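Masking the gripper out of your wrist camera images before training

I put this off for most of a year, so if you're putting it off too, no judgment! The short version: if your policy learns from a wrist camera, a big chunk of every image is your own gripper, and the network may be using it in ways you don't want. Ours was. I'll walk through how we found that out, how we build the mask, and how to check that it helped.

What you need before starting: a dataset of demonstrations with wrist images and joint positions, a trained baseline policy (any imitation method will do, ours is a plain action-chunking model), and a way to edit your data loader. I'm going to call our loader Wumel because that's what it's called in our repo, but nothing in here depends on it.

Step 1. Find out whether you have the problem

Take your baseline and run it offline on held-out demos. Save the predicted actions. Now run it again with everything except the gripper painted gray, so the network gets no table, no objects, no background. If the predictions barely change, you've got a policy that reads its own finger position and plays back the average demo from there. Deepika Poojary suggested this test to me over lunch and I was sure we'd pass it. We did not pass it.

I'd do this on at least 60 held-out clips. I tried it with 5 the first time and the answer flipped depending on which ones I picked.
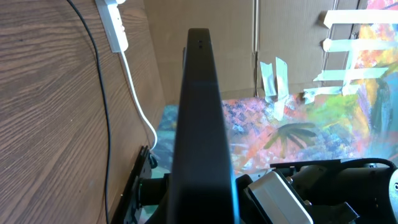
The finger is the part that matters most, and how much of the image it takes up depends on your mount and lens. A tall finger right up the middle is a lot of pixels that hardly change from one demo to the next, apart from opening and closing. The network finds that signal very early in training. Meanwhile the stuff you care about, like where the object sits on a busy, colorful surface, takes much longer to learn, and by then the loss is already low and everybody has gone home.

Step 2. Build the mask

You have two choices. The lazy one is a fixed mask: open a few images, draw a polygon around everything that belongs to the robot, save it as a black and white PNG. It works if your gripper mostly stays at one width. Draw it a bit generously, and don't forget arm housings that poke into the corners. I forgot those and had to redo the whole thing.

The better one is a mask that follows the gripper opening. Jocelyn Perron wrote ours in an afternoon:

Move the gripper through its full range in 19 even steps and save an image at each one.
Draw a polygon on every one of those images, with the same number of points in the same order.
For any new image, read the gripper position from the log and interpolate between the two nearest polygons.
Grow the result by a few pixels to cover timing error between camera and joints.

That last line deserves more attention than I gave it. If your camera lags the joint log, the mask will slide off the finger during fast closes and leave a thin bright edge that tells the network exactly what you were trying to hide. Check the fast parts of your demos first.

Step 3. Fill the hole

Don't fill with black if your gripper is black, you've basically redrawn it. We tried flat gray, random noise, and the dataset's average color. Noise that changes every time the image is loaded came out best for us, though I only ran each one a couple of times, so take that as a hint and try your own.

Also, the mask outline still gives away the gripper width! Vilmos Gál caught that one in review. The fix is to use the union of all 19 masks on half the training samples, picked at random, so the outline stops being reliable.

Step 4. Retrain and compare

Keep everything else the same — seed, schedule, augmentations, all of it. Rerun the test from Step 1, then do real rollouts. With 200 demos, our masked policy started out looking worse on validation loss, and I nearly threw it away. On the arm it did clearly better once we moved the objects to spots the demos hadn't covered. On spots they had covered, no real difference.

One place it hurt: tasks where contact between fingertip and object is the whole point. For those, leave the top bit of the finger unmasked. Josué Fontes is trying a version that fades the mask out near the tip, and I'll add his settings in June if they hold up.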